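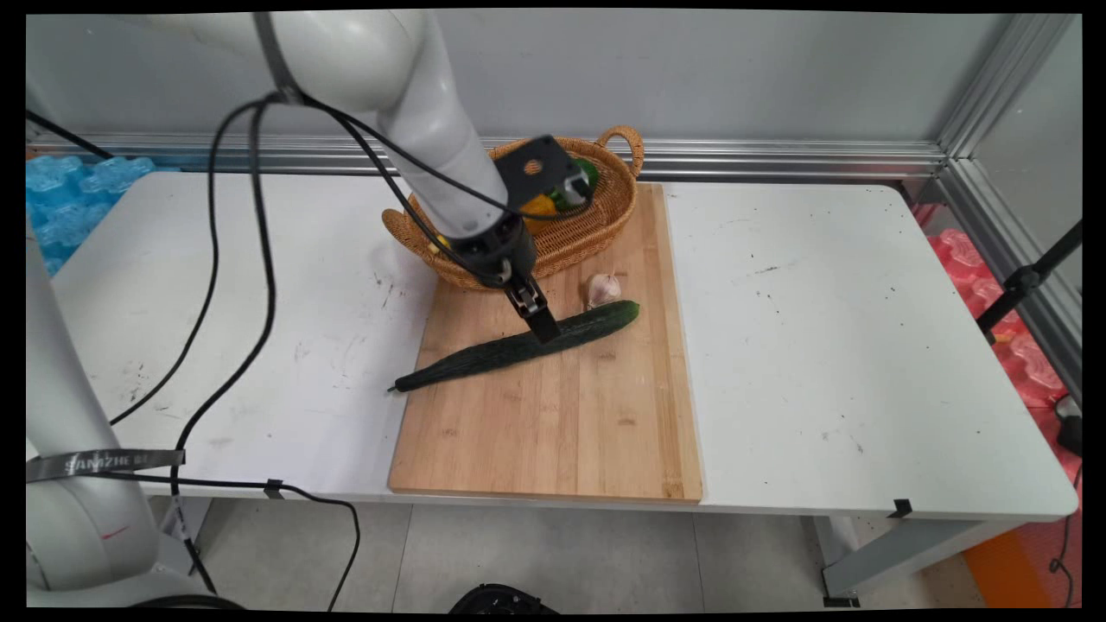
Section 5. First pick with the Brilto gripper

Do this after homing, before you load any saved routine. Arm mounted, Drorko controller on, e-stop within reach.

1. Clear the work area down to one board and one item. Long, firm produce is easiest. Cucumber is fine, so is a carrot.

2. Lay it diagonal on the board. Tip can hang over the edge a little, wont matter.

3. Open the fingers all the way. Menu > Tool > Open.

4. Jog the arm over the thick part of the item, fingers pointing straight down. Use slow speed (setting 2).

5. Lower until the tips are close to the skin. Stop. Check from the side, not just from the front.

6. Rotate the wrist so the fingers close across the item, not along it. Lower the rest of the way, close.

7. Lift a little and hold. If it slips, go back to step 4 and move toward the middle.

CAUTION: Keep hands off the board while the arm is enabled. Paused is still enabled.

CAUTION: Cables run outside the arm. Leave slack at the wrist, clip the rest to the table edge. Check them again after every big move.

Note: Anything tall near the board, like a basket with handles, goes in the Obstacles list first. Arm does not know its there otherwise.

Note: Error 432 means the grip timed out. Open, back off, try agian.

Wipe fingers when done. Next: Section 6, Saving a pick.

Manual rev. 13 October 2018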